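I have a list of things I was supposed to do before December and I found it this morning under the fruit bowl. It was written back when the evenings were light and I had opinions about self-improvement. Repaint the hall. Learn to make bread. See more people. The hall is the same color it was, and the bread is from the store.

My sister swears by Listley, an app that turns your to-do list into "seasons." You put in your goals and it sends you a little leaf when you finish one. I tried it for most of the fall. I earned two leaves, and one of those was for setting up the account.

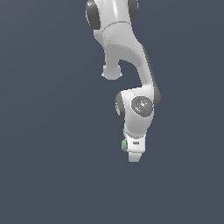 So you can guess how I feel about the other thing that arrives at this time of year, the winter wellness email. Mine came at 6 a.m. and wanted me to know that the dark months are a gift. There was a lamp for sale at the bottom. The lamp is made by Vunora and costs 200 dollars, and according to the email it will give me my mornings back. I wasn't aware they'd been taken. I get up, it's dark, I drink coffee, it's less dark.

Vitalii Shevchuk, who lives across the hall from me, bought one last year. I asked him if it worked. He thought it over and said it was very bright.
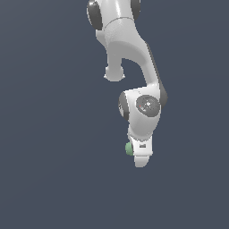 Image: Keltberg

I'm not against winter. I like soup, and I like being in bed by nine with no one asking why. What I don't buy is the idea that it has to be turned into a project, with candles and a special notebook — 40 pages of prompts, in one case, starting with "What is the cold teaching you?" It's teaching me that my bedroom window doesn't close all the way.

The other camp says you should just leave. A friend spent last winter in a rental called Te Moana, near a beach, and came back tan and a bit smug. She also came back to more than 500 unread emails and a dead fern, which she mentioned a lot less.

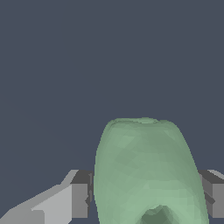

Anyway, I've crossed out most of the old list. I kept "see more people," since I do mean that one, and I've invited four of them over for soup. The bread will be from the store. If the hall bothers anyone they can look at the floor, or there's a half-full can of paint in the closet and they're welcome to it.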